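**27 Jul 2024 - open day at the Grernano robotics lab, a thread**

Okay, I'm home, my feet hurt, I have a free tote bag and a lot of opinions. Robot open day thread. Mute me now if this isn't your thing!

---

First, getting there. Grernano is a 20 minute walk from the Liselier stop and the signs quit halfway. I followed a family with a stroller and hoped for the best. (They were going to the farmers market. I doubled back.)

---

Check-in was a folding table and a sticker with a number on it. I was visitor 116. Later on they told us they'd had 240 people sign up, so if you felt squished in the hallway, you weren't imagining it.

---

The tour starts in the big hall with Prantl, their warehouse cart. It drives up to a shelf, slides under, lifts, and rolls off with the whole thing. Very smooth. A kid in front of me stepped into its lane and it just stopped and waited, and the kid stepped out and in again maybe nine more times. Prantl has more patience than I do.

---

I asked what happens if the floor is dirty and got a really long answer about wheel dust. Apparently they sweep that hall twice a day. I loved this answer. More people should tell me about their dust.

---

Coffee break was in the courtyard. Lemon bars, gone before I reached them. The line for the bathroom was longer than the line for the robots, so plan for that in September when they do the next one.

---

Then the part I came for - Raka! Raka is their two-armed project, the one that's supposed to learn tabletop stuff. Setting things down, picking things up, moving food from one plate to another. Boring chores, basically, so right up my alley.

---

They split us into small groups for it. Our guide had clearly given the talk all day and was running on cough drops, but still answered everything, including the guy who wanted to know if it could fold a fitted sheet. (No. Same.)

---

What I didn't know is how much of the work happens in simulation. You walk in expecting metal and motors, and half the room is people at screens watching a computer-made version of the robot reach for computer-made plates. I thought I'd be disappointed and then I stood there for ages.

---

The guide's explanation, as well as I can repeat it: in the simulator they can reset the table in a second, change where the plates go, change the wood, and run the whole thing again with no one picking lunch up off the floor. Then they see what carries over to the real arms. Some of it does. Some of it really, really doesn't, and they were pretty open about that.

---

Somebody asked how it knows a hand is a hand and a plate is a plate, and we got a whole side chat about lighting and shadows. I followed maybe half. The bit that stuck with me is that pretend wood grain takes real effort to make look worn out.

---

Anyway, here's what the simulated table looks like. I kept staring at the little yellow thing:

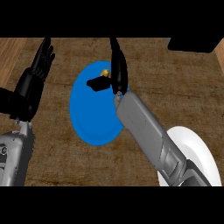

*Raka in the simulator: black hands, grey arms, something yellow on the blue plate, and a white plate down by the right arm.*

---

I had guesses about the yellow lump, by the way. I said potato. The woman next to me said chunk of pineapple. We forgot to ask, and it's going to bug me all week.

---

The thing I'd never thought about is how much a hand gets in its own way. You go to grab something small and suddenly your thumb is blocking your view of it. I went home and tried it with a grape and a saucer, and yep. Try it, it's weird!

---

Complaints, so you know I'm not on the payroll: the Raka room was too warm, the talk was too short, and you only got 2 questions per group. I had at least six. Also please put the screens higher, I'm 5'2" and spent part of it looking at a backpack.

---

Good stuff: free entry, nobody tried to sell me anything, and the people who work there seemed happy to be asked what they do all day. My tote bag says GRERNANO in letters you can read from space and I will be using it for groceries.

---

If you're going in September, eat first, wear a T-shirt, and do Raka before Prantl - the line was way shorter in that direction. And if you find out what the yellow thing is, my replies are open.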